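Minutes, Household & Shop Floor Working Group, December meeting

Present: Zulkifli Hartono (chair), Kelechi Afolabi, Chibuzor Afolabi, Heriberto Llanos, and Chukwuemeka Amadi (minutes, again).

Apologies: none, though Heriberto arrived during item 2 and apologised then.

**1. Last meeting's minutes**

Agreed, with one correction. Kelechi did not say that folding was "solved". She said it was "solved for tea towels, on Sunday, by me". The minute-taker accepts the difference.

**2. Can it do the chores yet?**

Zulkifli reminded everyone that we owe Babalola a one-page answer to this question before the break, and that last year's answer ("some of them") was felt to be thin.

Kelechi went through the list. Picking up a rigid box from a shelf at waist height: yes. Picking up the same box when somebody has put it back at an angle: mostly. Putting a cup in a rack: yes, if it's a cup we have met before. Wiping a worktop: it wipes very nicely and has no opinion on whether the worktop is clean. Beds: no. Chibuzor asked whether beds could come off the list altogether, as they have been a "no" at every meeting he has attended. Zulkifli said that a list with no noes on it would look suspicious.

Heriberto (now present) said the trouble with the word "chore" is that it covers three jobs at least. There is finding the thing, there is doing something to the thing, and there is knowing when to stop. We have spent most of the year on the middle one. His mother can do all three while on the telephone.

**3. Soft and floppy items**

Long discussion. Anything that bends is still slow going. A sheet of flexible material changes shape as soon as it is touched, so the plan made a second ago is for a different object. Chibuzor would like more demonstrations using two hand-held grippers, one to steady and one to move, as one gripper on its own tends to chase the work across the floor. Kelechi agreed but pointed out that two grippers want two hands with some patience in them, and that patience runs low after lunch.

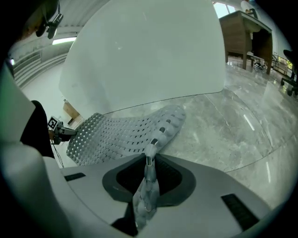 Heriberto asked how many demonstrations we now have. Chibuzor said 2300, of which 700 are of floppy things. Heriberto asked how many of the 700 were any good. Chibuzor said he would take that away and come back with a number. Zulkifli asked him to come back with it before Babalola does.

There was a disagreement over what counts as good. Kelechi throws out anything with a fumble in it. Chibuzor keeps the fumbles if the person recovers, on the grounds that a machine in somebody's kitchen will fumble constantly and had better see how it is done. Not settled. Both parties were asked to write down their rule in a sentence. Kelechi's is already four sentences long.

**4. Shop floor**

Heriberto reported on his visit to Baltard, where they want help with restocking and with returning stray goods to the right shelf. Restocking looks within reach for cartons. Stray goods do not. The staff there can tell at a glance that a jar belongs two aisles over, and they can also tell that the customer is coming back for it, so leave it alone. He has no idea how we would teach the second part.

The manager had one further question: could it sweep up? Heriberto told her that a broom was cheaper. Zulkifli asked that future visitors to Baltard consult him before giving purchasing advice.

**5. Fingers**

Unura have quoted for replacement soft fingers. Delivery is 7 weeks. Chukwuemeka noted that the last quote was for 3 weeks and that the delivery took considerably more. Zomen can supply sooner, but in a firmer material, and Kelechi does not want to change fingers halfway through a batch. Order from Unura, agreed. Order now, also agreed, with feeling.

**6. Any other business**

The dishwasher in the kitchen has been full and clean for some days. It was observed that five people who work on household automation had each walked past it. Zulkifli asked who would empty it. Item carried forward.

**Actions**

- Chibuzor: count the usable floppy demonstrations.
- Kelechi and Chibuzor: one sentence each on fumbles.
- Heriberto: write up Baltard, leaving out the broom.
- Chukwuemeka: place the Unura order and get the delivery date in writing.
- Zulkifli: draft the page for Babalola. Working title is "Some of them, continued".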